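Robot Club project report – grasping in simulation
Pratirbridge, team Hayashi

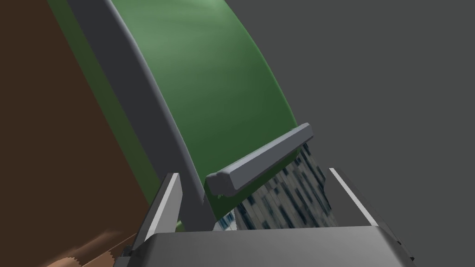
Godelieve Meijer asked at the midpoint review why we didn't just go straight to the real arm, seeing as sim grasps never carry over cleanly. Fair point. Our answer: only one arm, four teams, and sim time is free.

What we did. Gripper-mounted camera view, two fingers, simple close-and-lift script. Textured block is the target, big green part with the gray bar is the obstacle. 234 runs total. Grasp counted if the block stayed up for 9 seconds.

Results: 46 failures. Most were the approach – the fingers come in at an angle and one clips the bar. Grigoris rewrote the approach so it backs off and re-aims, helped alot. The rest were friction settings, we think. Didnt have time to check every log.

Problems. Stamatia's laptop ran the sim at half speed, so our timing numbers from March are no good and we left them out.

Still to do: random start poses, slower close, then the real arm if we get a slot. Code is in the club folder under Cakiseck, read the notes file first – the old config will crash it.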